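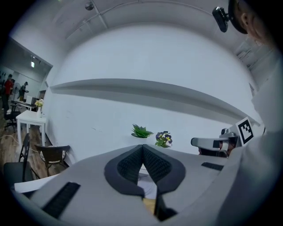 Light gray over pale wood.

A small thread about handover notes. I have worked in shifts for most of my adult life, first at Dastarum and now at Sustum, and I still see the same problems in how one shift writes to the next.

My first notes in English were terrible. I was afraid of mistakes, so I wrote long, polite sentences and put the important thing at the end. The person who came in the morning read the first line and stopped. I don't blame them.

Then I tried the opposite and wrote only single words. "Door. Again." I knew what I meant at 10 p.m. At 6 a.m. a colleague stood there with "Door. Again." and had to call me at home.

Now I start with what is not finished. Finished work can go lower on the page, and if somebody has no time to read it, the day will still go on.

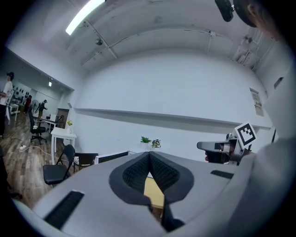

The second thing I changed is the word "soon". I have removed it from all my notes. Soon for me is before lunch, and soon for my colleague from Wada is before the weekend. I write the hour, even when I am not very sure of it, and then I put a question mark.

"Should be OK" is another one. I used it for years because it sounds friendly. But did I check it, or do I hope? Now I write "checked" or "not checked" – a bit dry, but I sleep better.

We had a paper notebook before we moved to Ludura. It had 113 pages and I filled many of them. In Ludura each note can have 200 words. In the beginning I was angry about this limit, and today I almost never reach it.

What I miss from the paper is the crossing out. You could see that someone had first written "wait" and then changed their mind. On the screen the old word is gone, and sometimes the old word was useful to know.

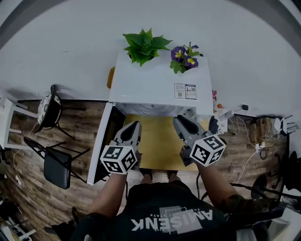 Ilse Hamann: I would add the name of the person you already asked. Last May two of us called the same supplier on the same morning with the same question, and he was not amused.

Yes, very good point, Ilse. I forget this one often. I write "asked, no answer yet" and I don't write whom I asked, so the next person begins from zero.

If your team does it another way, please write it below. I am most curious about people who still do it by voice – do you also write something down after, or do you trust the memory?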